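Skesiddale Visitor Trail, progress report to Parkadine
14 Feb 2018
Prepared by Melur Menon

1. Period covered
Work since the last report covered route signs, the printed map and the listing of lesser-known sites in the old town. Spending is within the approved budget.

2. Route and signs
The walking route now has nine stops, starting at the rail station and ending at the Khoo gallery. Signs are up at all stops except the canal steps, where the landowner has asked for a lower post. A revised drawing was sent in January and we are waiting for a reply.

3. Printed map
The first run was 500 copies, in English only. Stock at the station desk ran out before the end of the month. The reprint corrects the opening hours of the clock museum and moves the scale bar clear of the fold.
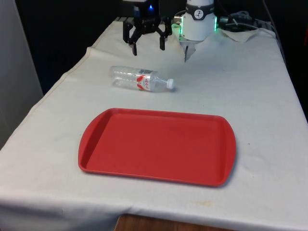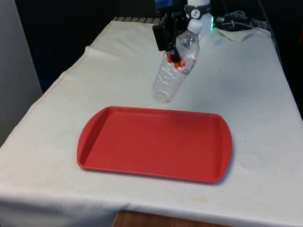
Red plastic tray on the covered table, both views.

4. Visitor counts
The counter at the Wumley footbridge logged 849 passes in January. It does not separate visitors from residents and also records people walking back. The figure should be used as a baseline for the spring season only.

5. Open items
- Canal steps sign: landowner consent outstanding.
- Audio guide: script complete for the first four stops, recording not yet booked.
- Evening opening at the gallery: terms under discussion.

6. Next period
Map reprint, counter check and a walk-through of the full route with the station staff. No change to the grant schedule is requested.

Related items
Wumley footbridge: access notes
Skesiddale old town walking map
Grant reports archive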